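Reviews » Home & Laundry » Hinard Steam Press: Two Winters In

I bought the Hinard in January, two winters back, after I scorched my third good shirt in a row with a regular iron. It cost me 386 dollars, and I remember the number because I said it out loud in the store and the guy at the register laughed. So let me tell you whether I'd hand over that much again.

If you've never used one, a steam press is basically a big padded board with a hot lid. You lay the thing flat, pull the lid down, wait a few seconds, lift. Hotels and tailors have had them forever. The Hinard is the home size, and it folds up on its end so it can live in a closet (mine lives behind the bathroom door, where it falls on me maybe once a month).

The good stuff first. It is FAST on anything flat. Pillowcases, dish towels, cloth napkins, all the square things in the house, I can get through a pile of those while a show is on and I don't even have to stand up. Tablecloths come out looking like they belong to somebody with a dining room. And the steam button is right by your thumb, so you're not hunting around for it with a wet sleeve in your other hand.

Shirts are a different story. The first month I was terrible at them. You have to do one panel at a time and the collar last, and if you close the lid on a crease, congratulations, that crease is now permanent. My neighbor Drahomíra Trnka has the older Zulevow and she told me to mist the fabric first and leave the steam button alone for cotton. That helped a lot! I still do the sleeves with a hand iron, though – I gave up on those.

The water tank is my biggest gripe. It's small, it drips if you tilt it even a little, and the little cap is the kind of plastic you know is going to crack. Mine did. Hinard wanted me to buy a whole new tank, so I wrote to them twice, and somebody named Magnus Carnegie mailed me a cap in a padded envelope with no note. Thank you, Magnus. The cord is also too short for my bedroom, so I press in the hallway.

White things show every mistake, and a white table doesn't help you spot wrinkles.
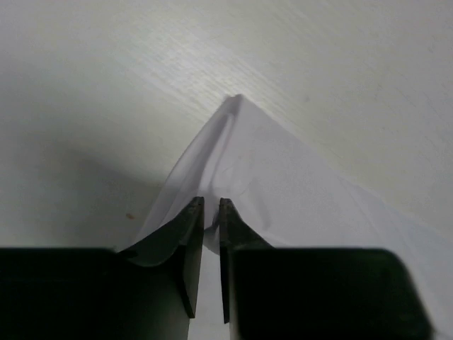
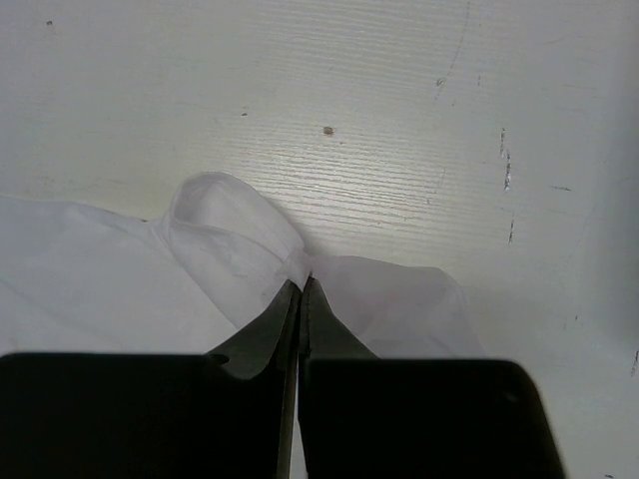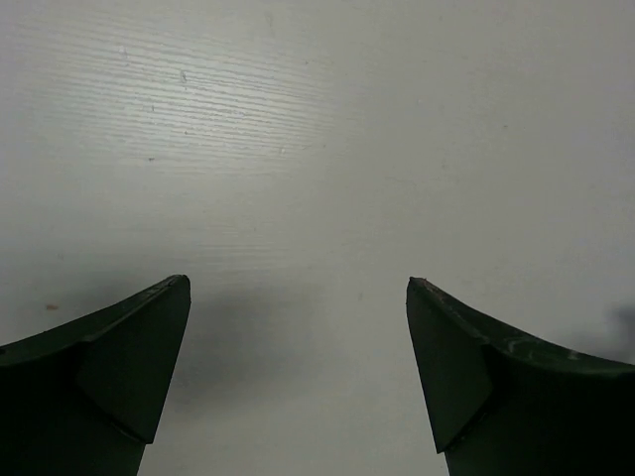
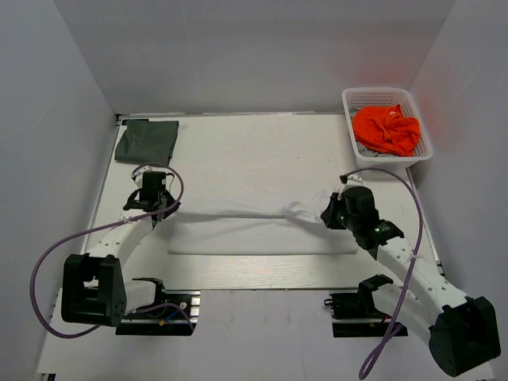 The pad cover is worth talking about too. The one in the box is thin and it started to turn brown at the front after the first summer. I swapped it for a Fukuvell cover, which is thicker and ties underneath with a drawstring. It bunches up a bit at the corners but I like it much better, and buttons sink into it so they don't leave those shiny rings. Wash it cold. I did not wash it cold the first time and it took me most of an evening to stretch it back on.

Would I buy the Hinard again? Yes, if you have a lot of flat stuff and a place to leave it set up. If you mostly wear button-downs, get a decent iron and a wide board and keep the extra money. I've seen used ones go for 100 dollars, and at that price I'd grab it even for the napkins. Just check the tank cap before you pay.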